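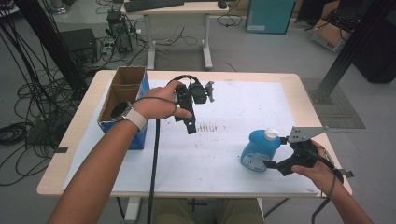

The weight bothers you less than the cable does, one operator said at the end of a long morning with the Drisis pair. You get used to the weight by the second day, the operator said, and you never get used to feeling a tug every time you reach across yourself.

Mar 1, 2018

The Rodus workshop has been comparing two makes of hand-held gripper, and the cable came up in nearly every conversation we had there. The tools are meant for recording how people handle everyday objects, so that an arm can later be taught to do the same job. Each operator works with a pair, one in each hand, and picks up, turns, passes and puts down whatever is on the list.

The list at Rodus has 18 objects. There are bottles, tubs, a folded towel, a paperback and a set of spoons that everyone dislikes. An operator runs the whole list with one make, takes a break of 15 minutes, and runs it again with the other. The order is swapped from one session to the next so that tired hands don't always count against the same tool.

The Drisis gripper closes its fingers through a linkage, with bushings at the pivots. Squeeze the handle and the fingers swing in. The Hikholm is a parallel design, with two flat pads that slide toward each other on a rail. On paper the Hikholm is the simpler choice. The pads stay square to each other, and whoever writes the control code for the arm has less to think about.

At the table it was closer than that. The Hikholm was better on boxes and on the paperback, and much better on the spoons. It was worse on anything round and slick. A plastic bottle lying on its side tended to roll out of the pads when an operator came in even slightly off center, and most people come in slightly off center when they are working at a normal pace.

The Drisis did better with bottles. Its fingers come in at a changing angle, and operators learned to start the squeeze early and let the bottle settle. Several of them stopped thinking about it after an hour. The downside is that the fingertips do not travel in a straight line, and a thin object flat on the table can be missed by a small amount that is hard to judge from above.

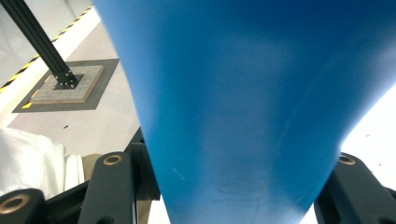

Check the pivots before you check anything else, a reader wrote after our last piece on gripper wear. The reader's shop had blamed its camera mounts for drifting recordings and lost most of March to it, when the play was in the finger joints all along.

Rodus takes the same view. Before the comparison began, each tool was put through 3,000 open-and-close cycles on a bench rig, then measured for side play at the fingertip. Both makes passed. The Hikholm rail picked up dust and needed wiping down, and one handle spring had to be replaced. The Drisis joints stayed tight, though the workshop wants to run the test again with a heavier load.

Cameras on the tools caused more argument. A camera mounted close to the fingers gives a good look at the grasp, but once a large object is in the jaws it can fill most of the view, and the table behind it is lost. Moving the camera back helps with that and makes the tool longer and heavier at the top. The workshop tried both positions with the Drisis and kept the close one, relying on a second view from the operator's head to cover what the near camera misses.

Then there is the cable. Both makes need one. Rodus has tried running it up the sleeve, over the shoulder and straight down off the front of the table, and operators do not agree on which is best. Over the shoulder keeps the work area clear but pulls when the arm is stretched out.

Song, the software used to line up the recordings, accepts data from either tool, so the choice can be put off for now. The workshop plans to order more of the Drisis for kitchen objects and keep the Hikholm for packing work. The spoons will stay on the list.

Related
Fingertip pads: rubber, silicone or bare metal
Setting up a work table for two-handed recording
Does a heavier gripper slow people down?
Cable routes that survive a full shift

Contact the editors | Copyright, all rights reserved | Back to top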